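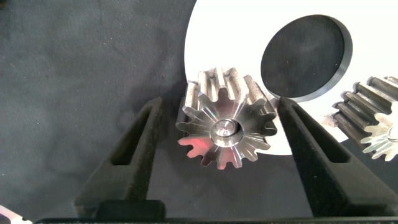
Who is keeping the spare gears between meetings?
The Skodari workshop has them, on the shelf to the left of the door, and the key is at the front desk as before.

Minutes of the Clock and Gear Club, Sunday, September 24, 2023

We got going a little late, as the coffee was good and so was the talk, and it was lovely to see so many faces back after the August break. The minutes of the last meeting were read and accepted with one spelling fixed (it is Ivis, with one s at the end).

Gears. A long and very friendly discussion on how to store the steel spur gears. Several members felt the long-toothed ones should be kept apart from the short ones, and after going back and forth for a good while we agreed to this, 7 votes to 2. The bins will be labeled by number of teeth and bore size, and the labels will be printed before next time.

Cleaning. Members asked again that gears be wiped with a dry cloth after handling, teeth and hub both. A light coat of oil is fine, but please go easy!

Money. The Grakus order came to $130 and was approved. The quote from Rao for a new workbench was thought too high and will be looked at again when we meet next.

Any other business. Thanks to all who brought cake. Meeting closed at 4:40.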